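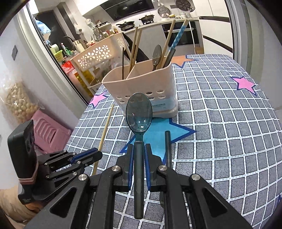

Spoon in the right-hand gripper, utensil holder behind it.

Hand-held grippers: second pair now or wait?
Posted by mrueegg, 07/09/2025

Hello all. I have to hand in the equipment plan for next year and I would like to hear opinions before I write the numbers. At present we have one pair of hand-held grippers for recording kitchen tasks, mostly cutlery and small dishes. The work goes well, but there are two of us who could record and only one pair, so the other person sits and waits.

My options are these:
A second complete pair from Ruteck. The quote is 516 per gripper, without shipping.
Only spare fingers and pads for the pair we have, 318 for the full set.
Wait until November and see what Gredico will ask for their new model.

What would you put in the plan?
Meinrad Rüegg

shanti_s wrote:
I would take the spare parts first. We did it in the opposite order and I regret it. We had two pairs, and then the pads on one became smooth and we waited nine weeks for new ones. Thin handles like your spoon are hard on the pads, they always press on the same place.

pelikan44 wrote:
I don't agree with this. Pads are cheap to make yourself if you have some patience. A person who waits is the most expensive thing in the room. Buy the second pair and put the pads under consumables, so they are not in the same line of the budget.

mrueegg wrote:
@pelikan44 Consumables is a good idea, I did not think of it. But did you make pads yourself which hold on smooth plastic? My try with a silicone sheet was not so good. Chopsticks were fine, spoons turned in the grip.

pelikan44 wrote:
I used a softer sheet from Steiner, glued in two layers. It holds plastic spoons. For metal ones I can't promise.

welbridge_lab wrote:
Please also plan for objects. We forgot this completely, and then we bought spoons and holders from our own pockets. It is a small sum but the office did not want to pay it back without a line in the plan.

shanti_s wrote:
Yes, and storage for the recordings. With a second pair you will fill your disks nearly double as fast. For me this is still a reason to wait for the Gredico price. It is only four months.

pelikan44 wrote:
Four months if they are on time. Their last model was not.

mrueegg wrote:
Thank you, this helps. I will write the second pair as the main request, the spare set under consumables, and a small line for objects. Shanti, could you send me which disks you use?

shanti_s wrote:
I will look on Monday and write you a message.
Shanti Sisodia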